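The toll went live at midnight. Cunach bridge, both ways, old diesels only. My van is an old diesel. Course it is.

Five in the morning, Sasavier depot, 33 crates of bread in the back. Radio going on about it. Cleaner air for the valley, they said. A man from the council said drivers had been given plenty of notice. One letter. It went to my old adress.

Two ways to Nisbet. Over the bridge and pay. Or round by Cusitz, free, nearly 2000 feet of climb and a road that hates vans.

I did the sum at the lights. Fuel up the hill against the charge. Came out even. Did it again. Still even. Green. Guy behind me leaning on his horn. 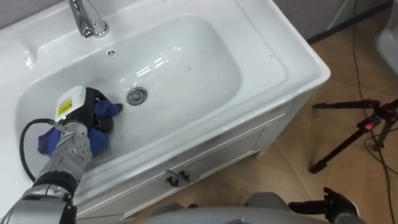 Went left. Cusitz. Pure spite.

Fog by the second bend. Crates sliding. Temperature needle creeping up and me talking to it like a horse – come on, come on, little more. Then tail lights. Then more tail lights. The whole hill was vans. Plumbers, milk, a guy with a piano, all of us crawling up in first gear, smoking like chimneys past the school with the Clean Valley banner on teh fence.

The piano guy rolled his window down.

"You too?"

"Me too."

Got to Nisbet at seven. Bakery lady looked at the clock, looked at me.

"Bridge was empty," she said. "My sister came over it on her bike."

I started on the crates.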